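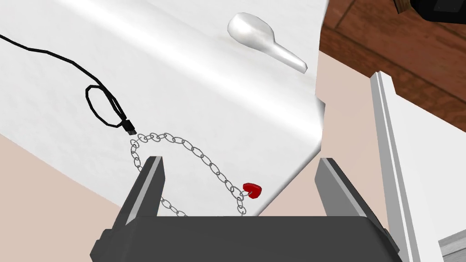 Maeve Sheehan

Ticket: gripper closes on necklace, necklace stays where it is
Cell: Troscombe bedroom tidy, simulated
Status: fixed, with one leftover
Opened 8th June

Symptom. Arm goes to the sheet, lines up nicely over the chain, closes, lifts, and carries a firm grip of nothing over to the tray. It then reports success. I admire the confidence.

First guess was the open width. The fingers go to full spread before the descent, and the pendant and lower part of the chain are well inside the jaws at that point, so the aim is fine. Crossed that off and felt clever for the length of a coffee.

Second guess was the cable. In this layout the plug end sits right up against the top of the chain, and I was sure the two were snagging. Moved the cable to the far side of the sheet and ran it again. Same empty grip. Put the cable back.

Third guess, after reading the log properly, which I should have done before touching anything: the close height. Somebody (me, in August) set it for the hairbrush, because the brush was the only thing we picked up then. A brush handle has some height to it. A thin chain lying on cloth has next to none, and the fingertips were meeting politely above it.

What I changed:
Close height lowered by 3 mm for anything tagged "jewelry".
Contact check switched on at close. It had been off, hence the cheerful success reports.
Closing force left alone. Brornent suggested raising it. Squeezing air harder didn't appeal.

Result: 100 runs from the same start pose, 18 misses. Before the change it was 100 out of 100, so I'll take it. Most of the misses are the heart tipping out sideways as the fingers close, and they do get reported as misses now.

Leftover: in two of the good runs the cable came along with the chain. Sârbu wants a separate ticket for that and has been told where the form is.

If you pull the Castumach settings file again, check line 700 after the merge. It likes to put the old height back.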